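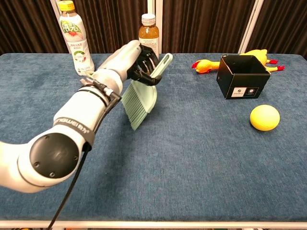
Chapter 7
Cleaning and the Care of Shared Premises

Learning outcomes

By the end of this chapter you should be able to:
explain the difference between cleaning and disinfection;
plan the order of work for a room;
read a cleaning schedule and identify gaps in it.

7.1 Introduction

Most people learn to clean at home, by watching others. In a school, clinic or office the same tasks are carried out by several people on different shifts, and the results must be the same whoever is on duty. Habit is a poor guide in these conditions. Employers therefore set down in writing what is to be cleaned, how often, with which product and by whom.

The word "cleaning" is used in this book for the removal of visible dirt, dust and grease from a surface. Disinfection is a separate step, which reduces the number of germs that remain. A disinfectant applied to a dirty surface works badly, as much of it is used up by the dirt. The two steps should be entered separately on the schedule.

7.2 Dry work before wet work

Loose material is removed first. Crumbs and dust that are wetted turn to paste, which is then spread by the cloth. Brushing should be done slowly, in one direction and towards the worker, with the bristles kept low so that dust is not thrown into the air. High surfaces come before low ones, and the floor is left until last.

Bakhtiari and Moreira (1979) examined the written schedules of 39 small workplaces and found that 19 of them gave no order of work at all. Their study is discussed further in section 7.5, together with the later criticisms made by Gethin.

Key terms: cleaning, disinfection, contact time, schedule, order of work

Activity 7.1
Obtain the cleaning schedule for a building you use regularly. Note which tasks are daily and which are weekly, and mark any task for which no person is named. Keep your notes for use in Activity 7.4.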